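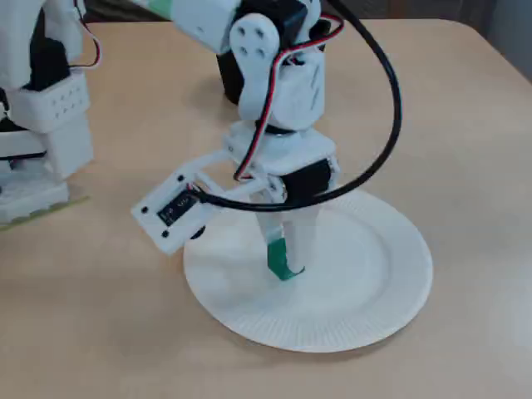

Green tape, paper plate, big ambitions.

1/ I am spending August teaching a robot arm to pick up a paper plate. I have a degree.

2/ The way it works: I hold a second, smaller arm and move it, and the printed one copies me. Do that enough times and a model is supposed to learn the job. Genalyn Umali calls this "puppetry with invoices."

3/ First discovery: I don't know how I pick up a plate. I've been doing it my whole life and I could not tell you where my thumb goes.

4/ A paper plate is flat in the middle and has a ribbed rim. If you come straight down on the center there is nothing to grab. You need the rim. I knew this. I still went for the center 11 times.

5/ The tape on the gripper was Efren Cabrera's idea. Bare plastic on paper slides right off. He tried three kinds and the green one won, so now everything I own has a bit of green tape on it, including one sock.

6/ We want 45 clean demos per task. "Clean" means I didn't drop it, bump the table, sneeze, or stop halfway to think. The stopping is the worst one. If I hesitate, the robot learns to hesitate, and then you have a machine standing over a plate having doubts.

7/ Count after the first morning: 16 recorded, 8 kept. Saqib Hayat went through the rejects and left notes. One just says "why."

8/ Second discovery: it copies your habits. I dip a little to the left before I close the grip, no idea why. We trained on the first batch as a test and guess who dips a little to the left now.

9/ Saqib's demos are smooth and slow, like a man defusing something. Mine look like I'm late for a bus. We mixed them, and the result moves beautifully for nearly a second and then lunges.

10/ Tip if you're doing this at home – move the plate between takes. Leave it in one spot and you've taught the arm a location. Ask me how it did when I slid the plate over by a hand's width.

11/ It gripped the air with total confidence. Best form it's ever had.

12/ Back at it after lunch. Efren wants to know when we start on cups. I'm pretending not to see the message.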